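Notes from my kitchen table

I finally gave up on the big grocery run. If you've been reading these for a while you know I was a loyal once-a-month shopper, list in hand, cart piled up to my chin, and I defended it to anyone who would listen. Well, I spent April going through old receipts (it rained the whole time, what else was I going to do) and I have to eat my words a little.

Last year I spent $1,868 on what I'd call "backup food." Extra rice, extra beans, the second jar of everything, freezer stuff I was sure I'd get to. I went through the pantry and the chest freezer with a notepad and tried to work out how much of that we had really eaten. My best tally came to $874 worth. The rest had expired, been given away, or turned into a solid white brick at the bottom of the freezer that I couldn't name if you paid me.

So I'm trying something new, and it's embarrassingly simple. I plan four suppers. Then I shop for four suppers. When those are gone I do it again! My neighbor Yakubu Briggs has cooked this way his whole life and was very polite about me announcing it over the fence like I'd discovered fire.

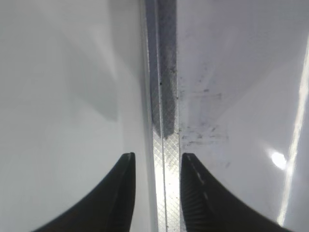

The hard part has been the store itself. I walk in for onions, eggs and a chicken and my hand still goes out for the big bag of flour on its own. I've started using a basket instead of a cart and that has helped more than any amount of willpower — once my arm hurts, I'm done shopping. I also go after supper now, around seven, when I'm full and the bakery shelves are mostly picked over anyway.

A few of you asked what I'm cooking out of the leftover stash. Mostly soup. I did a split pea one with a ham bone, then a lentil one with too much cumin, then a bean thing I called chili until my son tasted it and asked what it was. The pea soup was the keeper. Sweat two onions slowly in butter, much longer than you want to, then add the peas and the bone and enough water to cover it all by a couple of inches. Leave it alone for two hours. Salt at the end, and go easy if your ham is salty. It gets thick as paste overnight, so loosen it with a splash of water when you warm it up.

Dean Heywood wrote in after the last issue to say I was wrong about freezing bread, and that slicing it first makes all the difference. I tried it with a loaf of rye and yes, Dean, fine, you win. I've been pulling out two slices at a time and putting them straight in the toaster. I still say the crust suffers.

Next time I want to get into spices, and how old is too old, so go dig out your worst one and send me the date on the bottom. I have a jar of allspice that moved with me from the Trillby apartment and I'm pretty sure it was already old then.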